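Bench Work by Machine: Desktop Assembly at the Clordale Shop
Gallery – posted January 7, 2022

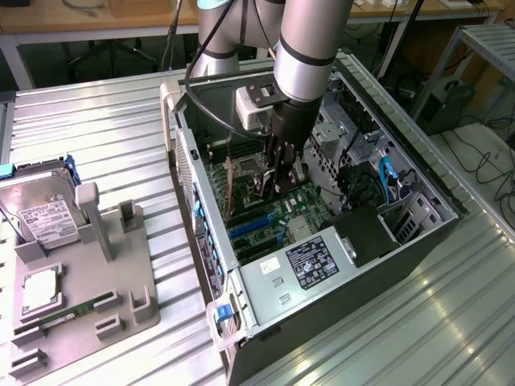
Can a robot build a desktop computer yet?
Under fixed conditions it can do some of the steps, but a general-purpose arm that takes over the bench from a technician is still some way off.

Minumar refurbishes office desktops at its Clordale site. The work is repetitive, the parts are small, and most of the labor goes into opening, swapping and reseating. The question for this page is which of those steps a single arm can take over.

Tower on its side, case open, arm over the board. The processor socket is empty. A processor, a memory module and a 3.5-inch drive in its blue carrier are set out in the gray fixture tray to the left.

Notes on the steps

Processor. Placement is a vertical move with almost no side force allowed. Orientation has to be right before contact, and bent socket pins mean a scrapped board. The square recess in the tray gives a repeatable pickup position.

Memory. Alignment is the easy part. Seating takes a firm push at both ends of the module, and the board flexes under it. We check force as well as position before calling a module seated.

Drive. The carrier slides on rails and tolerates small errors. Of the three parts we expect the fewest problems with this one.

Cables. Not attempted. A SATA lead does not stay where it was last put, and the Nonach planning software we use assumes rigid parts. A technician routes all cables by hand.

Test plan

The first series is 671 cycles, the second 1,000. A cycle is one part picked, placed and verified. After 10 failed cycles in a series the run stops and the fixture is measured again. Tray drawings are by Sezer – revision 2 is current.

Results for the first series will be added in April. Until then, all units leaving Clordale are assembled and tested by hand.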